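4.2 Storage and boot settings

All runs used the same desktop board with its firmware left at the factory defaults, apart from the SATA mode, which we set to AHCI. The simulator and its log files sat on separate drives.
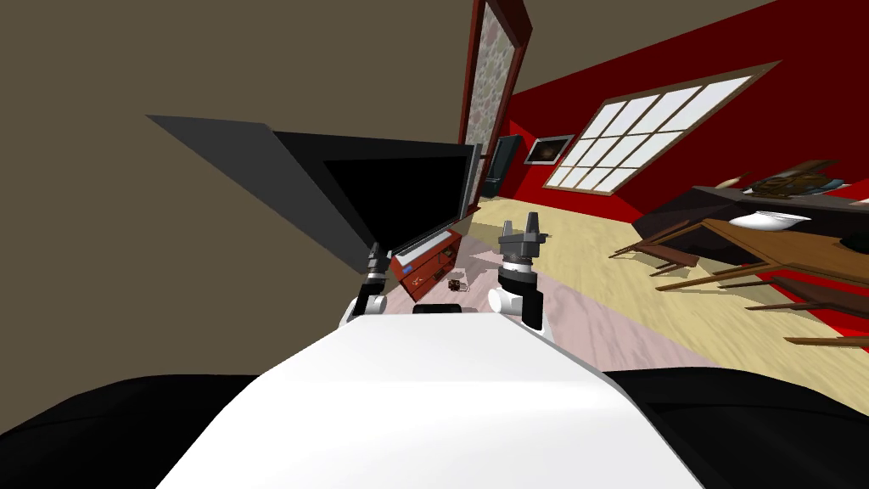
Figure 7. Simulated view with both robot arms raised.

Moving the logs to the second drive shortened scene loading by 18 seconds. Two runs stopped early with a disk timeout - both on the older cable - and were repeated after Didenko replaced it.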